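Munier two-finger parallel gripper, long-term review

Rating: 2 out of 5

We have run this gripper since March on a small bench arm, sorting produce samples by size. The previous tool was a Siddiqui unit with screw-on pads, and most of what follows is measured against that. The kit came with the gripper body, one pair of dark fingers, a flange plate and a cable. Power supply not included. Setup took one morning, most of it spent on the flange, which uses a bolt circle the manual draws incorrectly.

For light, regular parts the gripper is adequate. Position repeats well, the fingers close evenly, and noise is low enough to hold a conversation beside it. The configuration software, Miria, is plain and starts quickly. Eliseo Galindo wrote our pick routine in it without opening the manual.

The fault appeared at cycle 582. The gripper closed on a part, reported "object held," and the arm lifted with nothing in the fingers. Miria logged a good grasp. We repeated the run with logging at the highest level and got the same result on 2 further picks, both on curved parts. Motor current rose for an instant at first contact, the part slipped down, and the status bit stayed set. The gripper latches the bit on the current peak and does not check it again until the next open command. A dropped part is therefore invisible to the controller. Over a bin this costs you a part. Over a person's hands it is a safety matter, and the manual does not mention it.

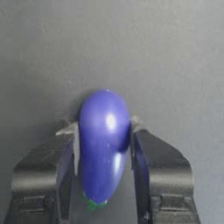

Curved parts expose the fault most easily, and fingertip contact is where to look first. The stock fingers are tall with flat inner faces, which suggests a wide contact area. On something like the purple eggplant, held with its green stem end down, the pale tips sit at the broad upper body and the narrow end has a gap on each side – the faces contribute nothing. Grip height needs to be set per part.

Support was slow. Charito Ambrosio answered after our second message and confirmed the latch is intended behavior. Her workaround is to poll finger width after the lift and stop the arm if it falls below a set value. We did this. It adds a short pause to each pick and has caught every drop so far. It should be in the firmware.

One smaller complaint: the cable strain relief cracked, and we replaced it with a Filtex sleeve.

I would not buy a second one until the status bit is fixed. Owners should add the width check before running it near people.

– Pylyp Bondarchuk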